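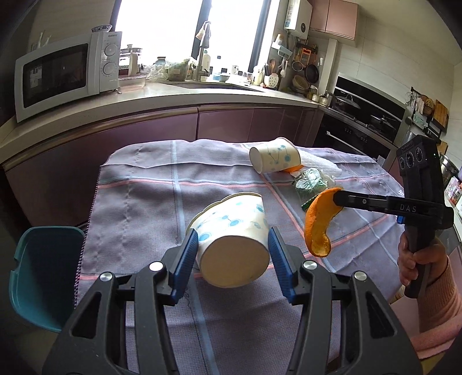
4.2 Storage places in the front row

The second part of the survey asked drivers where they put small things when they sit down in the car. We sent the form to 201 drivers in Arirness and Flamano, and 191 of them returned it with all pages filled in. All of them had driven the same car for at least one year. The two groups were treated together, as the answers from the two towns did not differ in a way that would change the reading below.

It is common in the literature on interiors to speak of the center console as one object. Our drivers did not see it so. In their answers they spoke of the place before the gear lever, the place behind it, and the box under the armrest, and they gave to each of them a different use. The place before the lever was for the phone and the keys. The place behind it was for drinks. The box was for objects which the driver did not want to think about, such as old parking tickets, charging cables and sunglasses. Several drivers wrote that they had not opened the box for months.

The drink holder received the most complaints. The typical holder is a round well with spring tabs, and its diameter was chosen by most makers with a bottle or a metal can in mind. The drink which our drivers named most often was, however, a paper cup (Figure 4), and such a cup is narrower at the base than at the rim. In a deep well the cup goes down too far and is difficult to take out without pressing the wall. In a shallow well it leans when the car turns. Drivers who had a Nishimura console, with its stepped well, complained less of leaning, but they found the step hard to clean.

Figure 4. Paper cups with a pattern of blue dots and lines.

We then asked whether the driver must look down to find the holder. For this question 167 drivers answered that they look down at least sometimes. This is a larger group than we had expected. In the interviews made in June, the reason given most often was the color of the console. When the well, its rim and the surface next to it are all of the same dark material, the hand has no sign of where to go, and the eye must help. Some drivers had solved this by themselves with a piece of light tape on the rim. A small lamp inside the well, as in the Zoltari, was liked at night and had no effect by day.

Height was also of importance. A holder placed low beside the seat allows a clean surface in front of the gear lever, and designers are fond of this arrangement. For a driver with short arms it means that the shoulder must turn when the hand goes down. We measured this movement only in a parked car, with the seat in the position which the driver normally uses, and so the values should be read with some care. On a real road the driver may wait for a red light before reaching, and then the turning of the shoulder matters less.

The door pocket was a surprise to us. About 100 drivers said they keep a bottle in the door also when the holder in the console is free. They explained that the bottle in the door does not stand in the way of the elbow. This agrees with the older view that the space between the seats belongs to the arms, and that all objects there are guests. It speaks against the present custom of adding more wells to the console in each new model.

One limit of the survey must be named. The form had a drawing of a console with an automatic gear lever, and drivers of cars with a manual gearbox had to imagine the place of their own lever. We believe that a few of them marked the wrong area for this reason. Their answers on the door pocket are not touched by it. The next section takes the same questions to the rear seats, where the passengers are often children and the holder is used in another manner.

Search this journal
Enter keyword, title or author
Advanced search

Shares 12 Comments 3

Reader comments

I drive a manual and I had the same trouble with a drawing like this in another survey. Would you put the form in an appendix? I would like to see how the areas were marked.

The tape on the rim, yes! Mine is yellow and has been there since I bought the car. My husband hates it but he uses it too.

Did you ask about cups with a handle? My travel mug fits in no holder of any car I have owned, and it rides on the floor.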